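Equipment Planning Analyst, Garment Handling Automation
Titdale – Altton site
Full time, on site four days a week

Titdale prepares returned and rental clothing for resale. The work is folding, inspection, stacking and bagging, and until now most of it has been done by hand. The Altton site runs a small robotic folding cell, and the company is planning its next equipment purchase around what that cell needs. We are hiring one analyst to own the purchase plan, the budget behind it and the comparison of supplier quotes.

The position reports to Zixuan Luo, who manages automation planning. It is a planning and purchasing role. The analyst will not write control software, but will spend enough time near the cell to know what is being bought and what wears out.

What the cell handles

Shirts make up the largest share of the load. A long-sleeve shirt arrives at the table spread but not flat, with creases across the body and a sleeve lying in its own direction. Cuffs are the slow part. The gripper has to approach the cloth near the button without catching the placket, and finger shape, finger wear and camera placement all have a bearing on how often a grasp must be repeated. Folded items may share the table with the garment in progress, so table area is a budget line as well as a layout question.

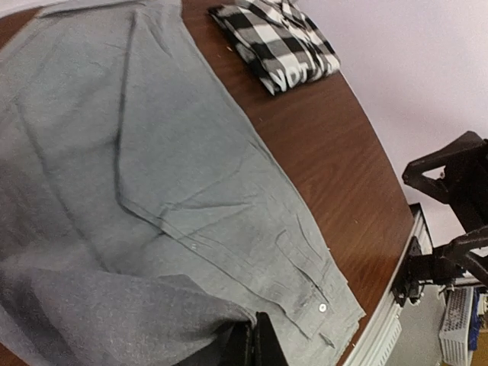 Scope of the purchase

The current plan covers the following items. The analyst will confirm, revise or remove each one before quotes are requested.

Arms. The plan calls for 2 additional arms, with mounting brackets suited to a table-edge rail. Lead times and bracket compatibility are to be checked before price.

Gripper fingers. These are treated as consumables. The working allowance is 195 finger sets for the plan period, based on the site's replacement log. The log has gaps and the allowance needs to be rebuilt from better data.

Wrist cameras. Spares, cables and strain relief. Cable replacement has been booked under three different cost codes and should be brought under one.

Tables and work surfaces. Size, finish, height and edge profile. Glossy finishes reflect overhead light into the wrist camera and have to be assessed with the lighting, as a single item.

Racks, baskets and crates. Low unit cost, but they set the loading pattern, and a change in basket height has in the past meant reteaching positions.

Service and training. On-site service hours, remote support, and operator training for both shifts.

Duties

Build and maintain a five-year cost model for the cell, including purchase, installation, spares, service, floor space and disposal.

Write technical requirements together with the cell operators, in language a supplier can quote against.

Run the quote comparison. Two suppliers, Szulc and Kultbridge, have been invited to quote so far. A third should be found. Quotes are to be normalized for freight, warranty start date, spares included and training hours before they are compared.

Check throughput claims against garment logs. The reference set for this purpose holds 3,941 logged folds, of which 1,911 are collared shirts. Supplier figures obtained on towels or T-shirts are not accepted as evidence for shirt throughput.

Plan the acceptance test. The draft test uses gray heather long-sleeve shirts, with a finished stack judged on collar position, placket alignment and edge overhang. The draft says little about where the stack is placed. Part of a stack may rest on a rack and part on the table, and a gripper working close to the corner of the pile can shift the lower layers. The analyst will propose limits for this and agree on them with the suppliers before an order is signed.
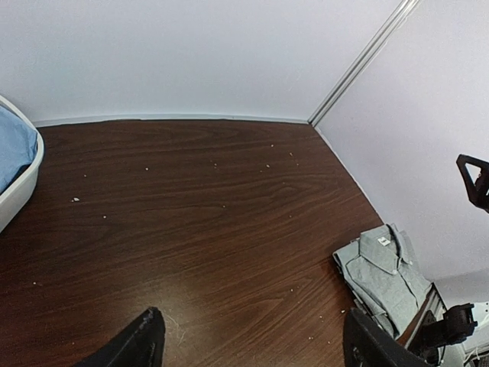

Housekeeping costs belong in the same model. Lint and small debris collect on any surface where clothing is handled all day, and cleaning time between batches has so far been carried by the general site budget. The analyst will move it to the cell, along with lighting, cable routing and the floor area taken up by baskets. The present figures understate the running cost of the cell, and the size of the error is not known.

Requirements

Three years or more in equipment purchasing, manufacturing engineering, cost estimating or a similar field.

Strong spreadsheet skills. The cost model is a spreadsheet and will stay one.

Experience reading equipment data sheets and finding what they leave out – duty cycle, ambient limits, connector types, spare part availability.

Ability to write a plain, complete requirement.

Comfort on a working floor. Closed shoes are required and loose sleeves are not permitted near the arms.

Useful but not required

Work with collaborative or table-mounted arms.

Background in apparel, laundry or textile rental.

Experience with lease versus purchase decisions. Both options are open for the arms.

First tasks

The first task is an inventory of what the site already owns, including spares in drawers. After that comes the rebuild of the finger allowance, then the draft requirements. Requests for quotes are planned to go out in July. The analyst should expect to attend supplier demonstrations in person, and to bring our garments to them.

Hours and conditions

Standard hours start at 7:30 a.m. One remote day per week is available after the first month. Installation work is scheduled when the floor is closed, so an occasional Sunday will be needed during the install period, with a weekday off in exchange. Travel is limited to supplier visits. Pay depends on experience, and the range is sent to every applicant before the first interview.

How to apply

Send a resume and one sample of your own work to Zixuan Luo, Automation Planning, Titdale, Altton site. The sample may be a cost comparison, a requirements document or an acceptance test plan, with confidential content removed. Two to four pages is enough. Cover letters are optional.

Selected applicants will have a phone call, then a half day on site. The site visit includes time at the cell and a short written exercise with two supplier quotes that do not cover the same scope. Applicants may use their own laptop for the exercise.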